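Budgeting for hand-held grippers and pads: what to order for a small demonstration project?

Posted in Equipment and Purchasing, 26 July 2023

Lowri Prothero

I am putting together an equipment request for a small manipulation project and would like a check on the quantities before it goes in. The work is demonstration recording with hand-held grippers on a table top. The arms come later and are on a separate budget line, so please leave them out of it.

The tasks are all household soft goods: socks, face cloths, a fleece strap. The awkward one is putting a fluffy sock into a wire file organiser with two grippers.
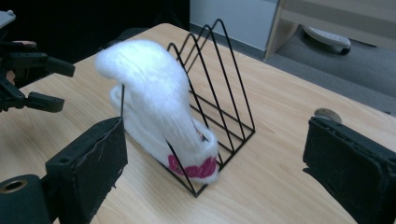

The plan is 400 usable demonstrations by December, split between two operators. I have a quote from Kallow for two pairs of hand-held grippers with padded fingers, and a second quote from Avomport which is cheaper per gripper but lists the finger pads as a separate item. Neither quote says how long a set of pads should last.

What I need to settle:

Whether two pairs is enough, or whether a spare pair should go in now. A later request would need a fresh approval and I would sooner avoid it.

How many replacement pads to put down. My draft says 14 sets, which was a guess.

Whether table, props and lighting belong in the equipment request or in consumables. Our form has a single box for "other" with a limit of £300.

We have the desk, the monitor and the recording computer already. Lead times from either supplier would also be useful if anyone has ordered this year.

Ynyr Gethin

Taking the pads first, as that is where your draft is weakest.

Pad life depends on the material and on what you are gripping. A foam or felt face goes fuzzy at the edges long before it stops working. We keep using them in that state. The point at which we change them is when the face has gone shiny or the backing has started to lift at a corner. On long-pile fabric you will also pick up loose fibre, and that comes off with tape.

On our cloth tasks we got 64 demonstrations from a set before changing it. Your usable total is 400 but you will record more than that, so work from the recorded figure. Ours ran at one discarded take for every three kept. Apply that to your total, divide by pad life, round up, and then allow for both grippers being fitted at once. On that basis 14 sets is generous if a set means all the pads for a pair of grippers. If it means the pads for one gripper, it is close to right. Ask each supplier which it is. Kallow and Avomport do not use the word in the same way, and the two quotes cannot be compared until you know.

On the spare: do not buy a spare pair. Buy one spare gripper and a linkage kit. In two years we have had no finger break. What wears is the linkage, at the pivots, and the sign of it is side play at the fingertips. You will notice it most on anything thick and springy that has to be bent over and held, where the pads want to splay as the material pushes back.

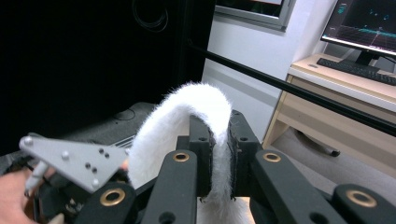 A linkage kit from Avomport was a small fraction of the price of a gripper when we last ordered. It took an afternoon to fit, including the recalibration. Put a line in for recalibration time if your operators are charged to the project. It is easily forgotten, and each refit needs it.

Table and props I would put in consumables. Socks and cloths are cheap, but buy them all in one go from one batch. We bought ours in two lots and the second lot had a different pile, so the early recordings and the late ones did not match. Wire racks the same: get several of the same model. They bend when pressed, and once the dividers have moved the task has changed.

Lighting should go under equipment. It will outlast this project and be used for the next. A matt table surface will save you some trouble with glare.

Faisal Paracha

just get the cheaper ones and buy more of them. we did two pairs from Avomport and a third later. no complaints. can't remember what the pads cost, not much

Ynyr Gethin

"Buy more of them" is fine if the request can be repeated. Lowri has said hers cannot.

Mebrat Sisay

I agree with most of the above and would add three points from a purchase we made through Harries in the spring.

Lead time. The grippers arrived in five weeks. The pads took nine, as they came from a different warehouse, and we were using the factory-fitted set for everything in the meantime. Ask for pads and grippers on one delivery and have it written on the order. Bevport also stock pads that fit the Kallow fingers, but check the hole position against a pad you have in hand before ordering a quantity. The first ones we were sent did not line up.

Your £300 box. It will not cover lighting and props together. Two panels with stands used most of ours. If the form allows accessories to be quoted with the main item, ask the supplier to add the lights to the same quote.

Operator time. Two operators with two pairs assumes both work at once, which needs two tables and two recording computers. You mention one computer. If they are to take turns, one pair and a complete spare gripper would do the job, and the money saved would cover pads, linkage kits and lights with some left over. I would settle that before anything else on the list.

Lowri Prothero

Thank you. They will be taking turns, so I have cut it to one pair, one spare gripper and two linkage kits, and moved the lights on to the main quote. Kallow have confirmed that their set is for one gripper only, so the 14 stays. I am waiting for Avomport to answer the same question, and Ffion Probert in our finance office is checking whether the socks can go through as consumables.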